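Equipment Review: Gorik Nylon Shuttlecocks, Yellow, Medium Speed
Prepared for the Sarnosville Recreation Department by Lorna Saludo, Indoor Programs

The Department bought the Gorik nylon shuttlecock for its evening badminton program after two seasons with the Zellelier feather model. The feather model was well liked by advanced players, but it wore out quickly in beginner classes and became a large part of the program's supply costs. This review covers play at the Ocampo Gymnasium through the end of July.
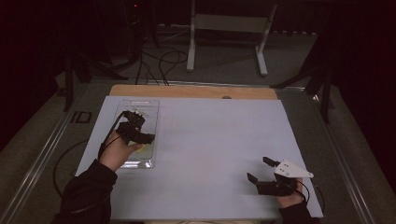
Flight is steady at moderate pace. Clears and drops travel a dependable distance, and newer players found the timing easy to learn. On hard smashes the skirt folds and is slow to recover, so the shuttle carries past the baseline more often than a feather shuttle would. Players rated intermediate or higher noticed this within the first game.

Durability is the strongest point. The program logged 302 court sessions with the Gorik model. Most shuttles were retired for bent skirts, and very few for loose bases.

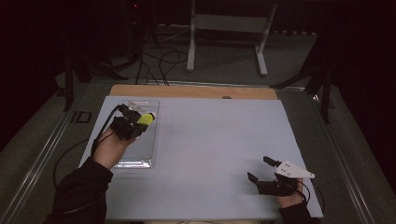
Visibility was a concern before purchase. The gymnasium has cream walls and older ceiling lights, and white shuttles are hard to follow at the north end. Yellow was a clear improvement there, particularly in the later sessions after 8 p.m. Mark Anthony Quiambao, who coaches the junior group, reported fewer stopped rallies and asked that white shuttles no longer be issued to his courts.

Shuttles should be stored at room temperature. Those left overnight in the outdoor equipment shed were stiff the next morning and flew noticeably faster — a problem that went away once they had been indoors for an hour.

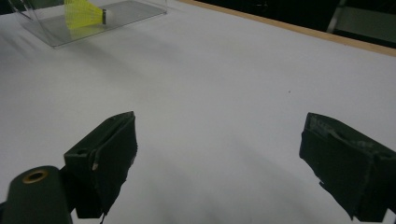
The Department recommends the Gorik model for beginner, junior and open-play sessions. League matches should continue with feather shuttles. Program leaders may request supplies at the front office, extension 866.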